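Leading Worship With a Small Band
Handout 4: Transitions, or what to do between the songs

Okay, last time we got through keys and capos and I promised we'd finally talk about the gaps. I love this topic (you may have noticed) and I've been on both ends of it – the person strumming a hopeful G while the projector catches up, and the person in the third row wondering if we were supposed to sit down.

If you missed Handout 3, grab one from the rack by the piano before you go, since the chord numbers come from there.

Start with the set list itself

Write your set out on one page, with the key, the tempo and the first line of each song. Then draw an arrow between every pair of songs and write on the arrow who is making sound during it. If you can't name anyone, you've found your gap. At Rirnwood we had a lovely Easter set a few years back, four songs, well rehearsed, and every single arrow was blank. We felt it, too! The songs were fine and the morning still lurched along like a bus.

The kinds of transition I use most:

Same key, same tempo. Just keep going. The drummer holds the groove, the keys sit on the 1 chord, and the leader speaks or doesn't.

Same key, new tempo. Drums stop, keys hold a pad for a couple of bars, and the new tempo comes from ONE person. Pick that person at rehearsal. At Amadi it was always the acoustic guitar, and it worked because the drummer was gracious about it.

New key. Go to the 5 chord of the key you're heading for and sit on it. From G to A, that means landing on E. Let people hear it for a bar or two, then move. Please practice this one with the singers in the room, as they're the ones who have to find the first note.

Full stop. Silence on purpose. It's allowed, and it's wonderful before a prayer of confession or a reading. Tell the band it's coming so that the bass player doesn't rescue you.

Talking over music

Keep it short. Write down your first sentence and your last sentence and let the middle take care of itself. The last sentence is the cue for the band, so don't change it on the day (I have done this, and got a very long pad for my trouble).

Players: come down further than you think you should. Keys, stay out of the range of the speaking voice. Electric guitar, volume swells are lovely, but we don't need 13 of them.
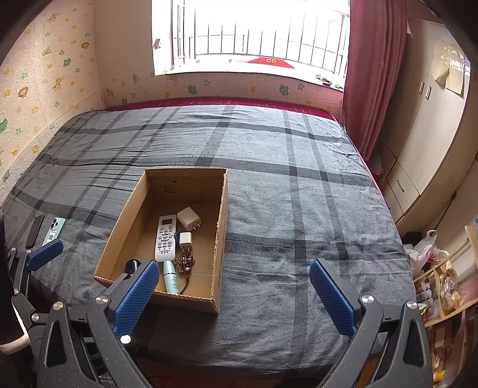 Nithin Salian asked what you do if the pastor prays for much longer than planned and the pad player runs out of ideas. Good question, and my answer was to run out of ideas earlier. Two chords, the 1 and the 4, changing slowly, will carry any prayer I've ever heard. If you get bored, that's fine – the congregation is praying and isn't listening for your voicings.

Hand signals

We'll use the same ones all term:
Fist – stop at the end of this line
One finger up – back to verse one
Open hand, palm down – bring it down
Circle in the air – go around the chorus again

Give the signal a full line early. A signal on the last beat is just waving.

For next time

Get into your groups and work out two transitions from the Zistodbridge songbook: number 17 into number 211, and then 211 into anything you like, as long as it's in a different key. Play each one three times without stopping to talk about it. Record it on a phone and listen back with the lyrics in front of you, trying to sing along as if you'd never heard the arrangement.

Bring the marked-up set list too, arrows and all. Drummers, the practice pads are in the cupboard at the Rasitdale end of the hall, and sticks are bring-your-own.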